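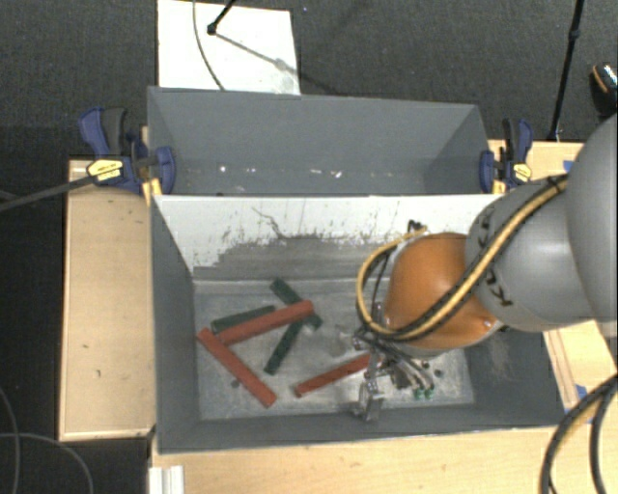 Re: teaching the bin pick by hand vs. from the other room

Posted 2024-10-21 by Ga-eun Wi

Hi all,

Sorry for the long quote, but I want to answer this one piece by piece and I always lose track if I trim too much.

> We have a two-bin setup a lot like yours and we are still
> grabbing the arm by the wrist and walking it through every pick.
> It works okay for the first bar or two. Once they start lying on
> top of each other the demos get ugly, and I can feel myself
> fighting the arm. Did you switch over to remote control
> completely? And do you do anything special about the bars that
> cross, or do you just let people grab whatever they like?
>
> Also, what do you do with the bad demos? Ours all go in one
> folder and I'm starting to regret it.
>
> -- Fatley bench

OK so! First part: no, we didn't switch completely. We did all of September by hand guiding, and I still like it for showing somebody new what the job is. You put your hand on the wrist, you feel where the bin wall is, you get it in five minutes. But the bars lie flat on a metal floor, the walls slope in, and when your own arm is in there along with the robot's arm you can't see a thing. I was leaning over the front bin with my chin practically on the clamp (not recommended) and still closing the fingers on air.

So now the demos we keep are nearly all done by remote control. I sit off to the side with the hand controller and watch the bin, and I move a lot slower than I think I'm moving. The first day I was terrible at it. Bumped the far wall over and over. I'd say give each person a whole afternoon of throwaway runs before you save anything, because the early ones teach the robot to be nervous, if that makes sense.

We've got 842 demos saved at this point, and 335 of those are with bars that cross or touch. I wish it were more. The easy ones are so tempting when it's late and you just want the number to go up!

On the crossed bars, yes, we have a rule and it's a boring one: top bar first, always. We use red and green bars, and if a red one has its tip resting over a green one, the red one goes first, even when there's a lonely bar on the other side of the bin that would be much easier to pick up. Wendmont let people choose when they started, and when we compared notes their arm would sort of hover between two bars and dither. Ours used to do the same thing. Picking one order and sticking to it helped more than any setting I changed.

A couple of smaller things while I'm typing:

Come down to the bar along its length first, then turn the wrist, then close. If you turn on the way down it looks smoother, but I kept catching the near wall with the finger.

Clamp the bins. I know, I know. We ran for a week with them just sitting on the table and they crept toward the back a little every session, and then the old demos didn't line up with the new ones. We have a bar clamp on each side now and I check both before I start.

Don't lay the bars out neatly. Tip them in from a cup and leave them how they land. Ham (our arm, it came with the name) got very good at tidy rows and then was hopeless at everything else.

Watch your hose when you use the wrist a lot. Ours loops around the side of it and if I wind it the same way too many picks in a row it gets tight, and then I start steering around the hose without noticing, and of course that ends up in the demo too.

About the bad ones: please don't put them all in one folder, I did that and it took me ages to undo. We keep 2 piles. One is for runs where the pick failed but I recovered (missed, backed up, tried again, got it), and those we train on, they're gold. The other is for runs where I was just flailing, and those we leave out. I threw out 17 last week and felt fine about it.

I put the whole lot through Flirkaden for labeling, by the way, so if you use it too I can send you my tag list. It's short. The one I'd add if I did it over is a tag for which person was driving, I can tell my runs from everybody else's at a glance but the file can't.

What are you using for the controller over there? And has anybody on the list tried doing the reach by remote and just the last bit by hand? I keep meaning to and then I don't.

Ga-eun

Last updated: same day, fixed the line about the wrist turn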